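Recovered Property From the Kulenberg Storage Case: Information for Residents

August 14, 2024

The Vornevel Police Department has completed its inventory of property recovered in May from three rented units at Kulenberg Storage on Grabowska Avenue. The inventory lists 1,297 items. Investigators have so far linked part of that property to 80 burglary and theft reports filed by residents of Vornevel and of the neighboring Droltetti district. Owners who have been identified are being contacted by mail.

Five people were arrested in connection with the case and have been charged with receiving stolen property. Three of them also face charges of residential burglary. All five have entered pleas of not guilty. The department will not comment on the evidence while the matter is before the court, and the names of the victims will not be released.

The search of the units followed a report from a resident who saw a bicycle resembling her own offered for sale online. She had kept the serial number and gave it to the officer who had taken her original report. Detectives obtained a warrant for the first unit, and later for the other two, which had been rented under different names.

Most of the recovered property consists of hand and power tools, bicycles, fishing equipment, small electronics and jewelry. There are also a number of musical instruments, several boxes of family photographs and papers, and a quantity of clothing and household linens that appear to have been used as packing material. Items without a serial number or other permanent mark are the most difficult to return, and these make up the greater part of what remains.

How to make a claim

Residents who reported a burglary or theft and have not received a letter may still submit a claim. Claims are accepted from anyone who filed a report with this department, whether or not the case was later closed. Those who did not report a theft when it occurred may file a report now and submit a claim with it.

Claim forms are available at the front counter of the main station and at the Droltetti substation. A completed form must include the report number, if known, and a description of the item that goes beyond make and color. Engraved initials, repairs, missing parts, paint marks, a replaced handle or the contents of a case are all useful. Receipts, warranty cards, insurance schedules and older photographs may be attached as copies. Please do not send originals.

The property is not open to general viewing. Claimants whose description matches an item in the inventory will be given an appointment at the property office and must bring government-issued photo identification. A claimant who cannot attend in person may name another adult in writing. There is no fee for storage or return.

Property required as evidence will be photographed and returned wherever the prosecutor's office agrees that photographs are sufficient. In other instances it must be held until the case has concluded, including any appeal. The department recognizes that this is frustrating for owners who have already waited a long time, and the property office will provide written confirmation that an item is being held. Residents who received an insurance payment for a stolen item should speak with their insurer before making a claim, as ownership may have passed to the company.

Detective Vega Villalobos, who is coordinating the returns, asks residents to be patient with the process. "We would like every item to go back to the right household," Villalobos said. "That means asking questions that may seem fussy, particularly where two families have lost the same model of drill or the same kind of watch."

Recording your belongings

The case has again shown the value of a simple household record. The department recommends that residents write down the make, model and serial number of tools, bicycles and electronics, and store the list somewhere other than on the devices themselves. Jewelry and instruments should be photographed against a plain background with a ruler beside them. Engraving pens may be borrowed from the front counter of either station for up to a week.

Residents who rent storage space are also encouraged to visit it regularly and to report damaged locks or unfamiliar locks to the facility operator and to the police. Thefts from storage units are often discovered months after they occur, when camera recordings are no longer available.

Questions about an existing claim should be directed to the property office during counter hours, with the claim number at hand. Anyone with information about the case may speak with the investigations division or leave a message on the department's tip line, where callers are not required to give a name.

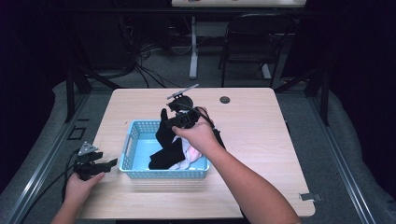
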